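About Firnell

Firnell is an online shop for belts, scarves, gloves and small leather goods. We are based in Pilkington and we send our parcels from there to customers in the whole country. The shop was started by Wanda Chmielewska, who before that repaired belts and watch straps in a small workshop. Many people asked her where they could buy a good belt for a normal price, and she did not have a good answer for them. So she began to sell her own.

Today we keep 325 styles in the shop. The belts are still the biggest part, and you can order them in lengths up to 4 cm apart from the standard size if you write to us first. The scarves come in wool, cotton and silk mixes. Our own label for gloves is called Stistix. It has a thin lining, so you can wear the gloves in autumn and also on a cold morning in spring.

How we choose

Ilham Hamdy is responsible for the collection. She orders samples of every new style, and the people in our office wear them for several weeks before we decide. A buckle that scratches or a seam that opens goes back to the maker with a note. Sometimes we wait a whole season for a corrected version – the Ranard belt was planned for August and came into the shop much later, but we are happy with it now.

We do not make big sales every week. The prices are the same for everybody, and two times in the year we reduce the colours which will not continue.

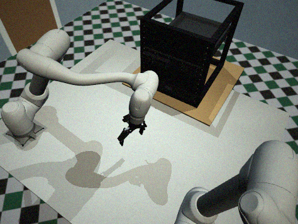
Returns are free for members of our customer club, and to become a member costs nothing. You receive a letter by e-mail when new colours arrive, and a small discount in the month of your birthday. If a belt is too long, we can shorten it for you and send it back, also when you bought it some years ago.

Visit or write to us

The showroom is open by appointment. Please write to us through the contact form and tell us which styles you would like to try on, then we will prepare them for you. For questions about an order, please have your order number ready.

Page last updated: 2024-11-26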